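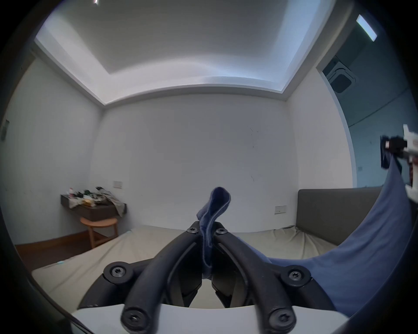
Blue fabric. Textiles of any color get their own curbside pickup in Weleck from October.

Weleck to start picking up old clothes and bedding at the curb

6 Jul 2024

Well, it passed! After what felt like the longest town meeting I've ever sat through (and I sat through the one on parking meters), Weleck is getting a curbside pickup for old clothes, sheets, towels and other worn-out cloth. It starts in October, it comes once a month, and it won't add a cent to your trash bill for the first year. I'm pretty thrilled, and if you've ever seen the inside of my hall closet you'll know why.

Right now, if you want to get rid of a T-shirt that's too far gone to give away, you have two choices in this town. You can put it in the trash, or you can drive it out to the metal bin at the Lehner Road transfer station, which is open on a schedule I have never been able to keep in my head. The thrift stores will take clothes in good shape, bless them, but they can't do much with a stained pillowcase or a pair of sweatpants with the knee gone. So most of it goes in the trash. I've done it, you've done it, and it's always bugged me a little.

The new plan came out of the spring trial on the east side, which some of you took part in. 200 households got a bag and a sheet of instructions, and on pickup day they put the full bags out next to the recycling. The trial brought in 1,767 pounds of cloth, and that's from a single round! I had to ask for that number twice. A lot of it was bedding, apparently, with T-shirts coming in right behind, and then a long tail of socks, curtains, bathrobes, aprons and at least one very large theater costume.

Andri Kälin runs the solid waste office and has been pushing for this since he took the job. I caught him in the hallway after the vote, when he was trying to get to the water fountain, and he was kind enough to stop and talk. "People hang on to old cloth for years since they feel bad throwing it out," he told me. "Then they move, and it all goes in the dumpster in one afternoon. I'd like to get it a little at a time." He also wanted me to pass along that the pickup is for everybody, renters and apartment folks too, and that the bigger buildings will get a shared bin in the trash area.

The company doing the hauling is Daltus, the same outfit that already takes our cardboard. They'll bring everything to their warehouse, where it gets sorted by hand. Clothes that still have some life in them go to secondhand sellers. Cotton that's past wearing gets cut up into wiping rags for garages and print shops, and the rest gets shredded for stuffing and padding — the kind of stuff you'd find inside a moving blanket or under a carpet. I asked what happens to the pieces that are no good for any of that, and the answer was that a small share still ends up as trash. I appreciated getting a straight answer.
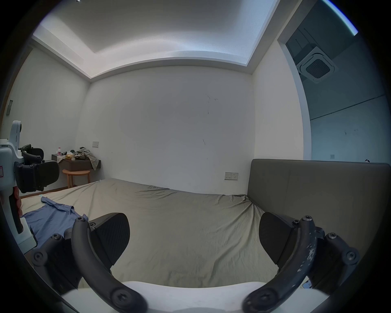

A bedroom. Sheets and pillowcases are on the pickup list, but mattresses aren't.

Okay, so what goes in the bag? I went through the list they handed out and it's a generous one. Shirts, pants, dresses, coats, underwear (clean, please), socks with or without a partner, sheets, pillowcases, thin blankets, towels, tablecloths, cloth napkins, curtains without the hooks, belts, fabric purses, and shoes as long as they're tied together in pairs. Holes are fine. Faded is fine. Missing buttons are fine. If the dog chewed one sleeve off, that's fine too.

What they don't want is anything wet, anything with oil or paint on it, bed pillows, comforters with filling, rugs, and mattresses. The pillows surprised me, and several people at the meeting groaned out loud when that slide came up. The filling gums up the shredder, we were told. Pillows and comforters will still have to go out to Lehner Road or in with the regular trash, and there was some talk of a special drop-off in the spring, but I wouldn't hold my breath on that one until it's in writing.

The bags themselves will come in the mail with a printed calendar. Each one holds 30 pounds, so a normal person should be able to carry it to the curb without calling a neighbor. You tie it shut, you put it out by 7 in the morning, and the driver leaves you an empty one in its place. If your bag gets torn or walks off, you can pick up a new one at the front desk of town hall or at the library. Regular trash bags won't be picked up, even if you write CLOTHES on them in big letters. I know this because a man two rows ahead of me asked it three different ways.

Not everyone loved the idea, and I want to be fair about that. The vote itself wasn't close, but the comment period went almost 60 minutes, and a good chunk of that was people worried about what happens to the local thrift stores. The owner of Skondari, the secondhand shop next to the bakery, got up and talked for a while. She's not against the pickup, she said, but she gets nearly all her stock from people clearing out closets, and if it becomes easier to toss everything into one bag, the good sweaters are going to go in there along with the holey ones. She'd like the instructions to say, right at the top, that nice things should be offered locally first.

I thought that was a reasonable thing to ask, and so did the council. They voted to add the line, along with the addresses and hours of the shops in town that take donations. Skondari also gets to put a flyer in the first mailing. So if you've got a good winter coat you aren't wearing, walk it over there before you stuff it in the bag! She gives store credit, and I have a very nice lamp to show for it.

There was also a question about money. The first year is paid for with a state grant, and after that the town has to decide if it wants to keep going. The hope is that with less cloth in the trash, we'll pay less in dumping fees, and the savings will cover the truck. Will it work out that way? I have no idea, and the council was careful not to promise anything. They'll look at the numbers next summer and hold another meeting, and yes, I'll be there with my thermos.

In the meantime I've already started my own pile. I went through the dresser last night and got rid of the T-shirts from every fun run I've ever signed up for (and in two cases skipped), plus a fitted sheet that hasn't had any stretch in it since we lived on Mill Street. My husband got very quiet when I picked up his painting shirt, so that's staying in the house for now — it has paint on it, so it wouldn't be allowed in the bag anyway, as he was very quick to tell me once he'd read the list.

If you want to get a jump on things too, the main advice from the solid waste office is to wash and dry everything all the way before you store it. One damp towel can get mildew through a whole bag over a few weeks, and then the whole bag is trash. They also suggest checking pockets. The sorters in the spring trial found house keys, a library card and somebody's retainer, and the retainer is still sitting in an envelope at town hall, if it's yours.
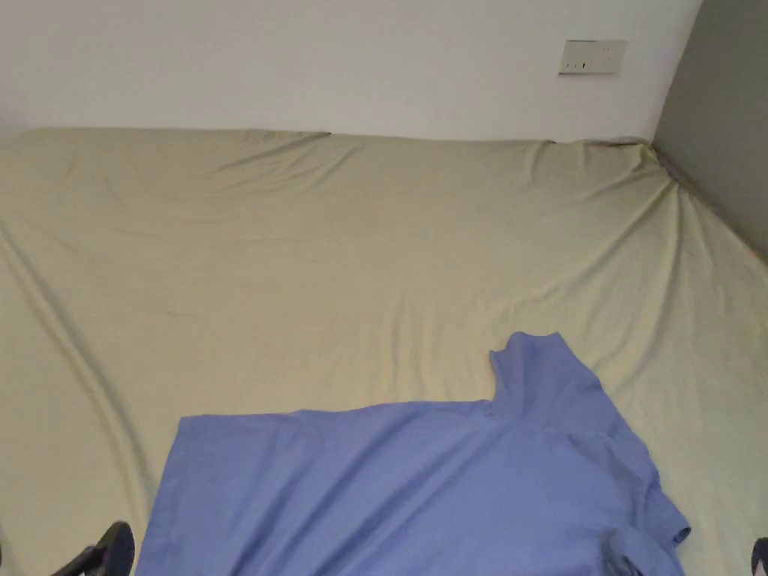
Do I have to cut up old sheets and T-shirts before they go in the bag?

Leave them whole. The sorters need to see what each piece is, and small cut pieces are harder for them to handle, so just fold or roll things loosely and tie the bag shut.

A couple of last bits. The full list and the street-by-street calendar will be posted on the board outside town hall by the end of the summer, and the library will have paper copies in large print. If you live in an apartment building and your manager hasn't heard about the shared bins, the solid waste office would like the address so they can get in touch. And they're looking for a few people to hand out bags at the farmers market in the weeks before the first pickup. I signed up for the early shift, so come by and say hello, and bring me your questions about pillows.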